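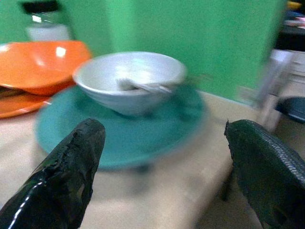 Progress to Jul 5, 2024, for Omolara Idahosa at Kincaid. Sorry it's short, two deliveries this morning. The tableware part of the grant is mostly spent and I think spent well. You asked last time whether the coloured sets were worth the bit extra over plain white. Yes. Each place gets a plate with a bowl to go on it, and people laying the table pick it up fast when there's colour to go by. Orange bowl with orange plate is easy. The white bowl on the teal plate is the mixed setting, spoon goes in the bowl, and that one has turned out to be the favourite with the Skelano group. They asked for more teal. Will see what's left in the line.

Where we are against plan

Table-laying sessions: 24 run since the last report, at Skikska and Skelano both. Target met. Skelano started late (key problem, then the hot water) but caught up.

Meals: 1,207 served for the half year. Target was 1,000 so we're over. Some of that is the long lunch in the autumn, which we won't be repeating on that scale, so please dont read it as the new normal.

Breakages: a few bowls, mostly at the sink. Replaced out of the same line. No plates lost so far.

Cutlery: still short on forks. Spoons fine. We borrow from the hall kitchen and it all gets mixed up in the drawers, then somebody has to sort it before the next group can start. I'd like to fix this properly next quarter and buy our own, with a tray for each site.

Tables

The white tables are in at Skikska. Plain top, dark metal legs, easy to wipe and you can see straight away what's been missed. The old ones have gone to the Disurura shed. Mavis Doucet wants one back for the veg prep and I've said yes, unless you object.

We changed how a session begins. Used to put the whole lot out at once and it was chaos, people reaching over each other, cups ending up in the middle. Now it's a clear table and one or two things at a time. Mug first, then cutlery, then plates and bowls. Slower at the start but far less shuffling later on. Mavis wrote the order up on a card for both sites and the newer people seem happier with it. 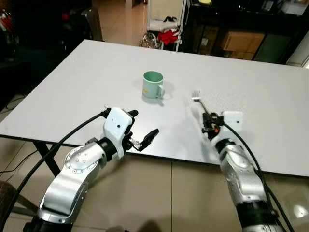
Mint mug on the white table, fork held over by the edge.

Money

Spent on tableware this period: $329. Covers the bowls, plates and replacements. Mugs came out of the earlier payment, so they are not in that figure. Receipts are scanned and in the shared folder, two of them are crooked but readable.

Underspend on travel, as we shared lifts to Skelano. Would like to move that across to cutlery if Kincaid is OK with it. Need a yes or no by August, before we order.

Still to do

- fork order, both sites
- more teal plates if the shop still has them
- shelf at Skelano, the one over the sink is to high for half the group
- feedback forms from the last four sessions, Mavis has them and is typing them up
- labels for the cupboards at Skikska

One thing I'm a bit worried about is storage. Skikska has one cupboard and it's full now that we have proper sets. Stacking bowls inside bowls works, stacking them on the plates dosen't save anything. May need a second cupboard, will price it and send you a number seperately.

Happy to talk any afternoon.

Filed under: Project updates, Community meals, Skikska & Skelano

Search this site Enter keywords Go

Contact us | Copyright Disurura Community Kitchens | Back to top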